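# Recording Demonstrations by Remote Control: Household Tidying Tasks

Applies to the Tedadby room setup. Operators should have completed the Troten safety orientation before starting.

## 1. Prepare the session

1. Log in to the Zarkside recorder and open a new session under your own operator code.
2. Confirm that both the wrist view and the room view are live. The wrist view is the one you will rely on for cloth.
3. Set the arm speed limit to 800 for garments. The limit of 1000 is reserved for rigid items.
4. Move the arm to its home pose and wait for the status light in the recorder window.

## 2. Approach and grasp

Fleece and other thick fabrics fill most of the wrist view at close range, and depth is hard to judge. Approach slowly and look for a ridge or a seam to aim at.
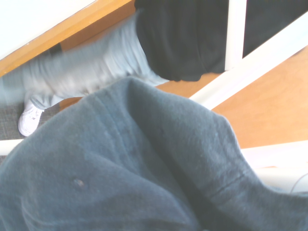
Close the gripper in a single motion. Repeated small squeezes are recorded as separate grasps and must be trimmed later by the review team. If the first attempt misses, back away, mark the attempt as failed and begin again from the home pose.

Lift until the garment clears the surface, then pause for one full second before carrying it. Please keep wrist rotation to a minimum - the cloth will swing, and the recorder does not compensate.

## 3. Change of task

The second task set covers small items on top of the chest of drawers, such as the mug, the phone and the cap. Check the room view before each attempt, and keep the arm's path clear of the coat rack.
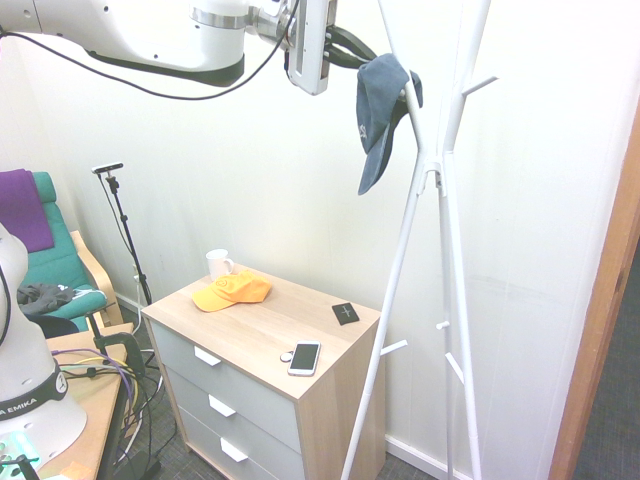
*Page last changed: July, by Rajkumari Nishad*

Record 12 accepted attempts per item. Vary the starting position of the item between attempts, and do not practice while the recorder is running.

## 4. Save and hand over

Label each attempt as accepted or failed and add a short note for any failure. Upload through the Fuchs transfer tool. If the upload stops with code 834, leave the session open and retry - closing it discards the labels.

Return the arm to home before leaving the control station.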